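Rolon State Names Abdelaziz Special Teams Coordinator

ROLON, Tuesday, January 8, 2019 – Rolon State has hired Sherif Abdelaziz as special teams coordinator and running backs coach, the athletic department announced.

Abdelaziz spent the past four seasons at Mesico College, where he coached the kickers and punters. Mesico's punt returners gained 441 yards last fall, the most in the conference.

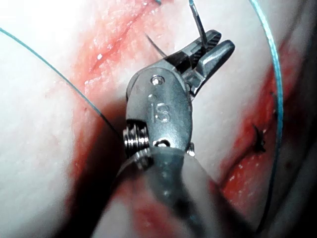
Before Mesico, he coached running backs at Piras Tech for three years. The Tech offense rushed for 3114 yards in his final season there.

"I'm glad to be here and ready to start recruiting," Abdelaziz said. "We have a young group of backs, and I want to meet all of them this week."

He played safety at Skerkis University and finished with 162 tackles. Spring practice opens in March.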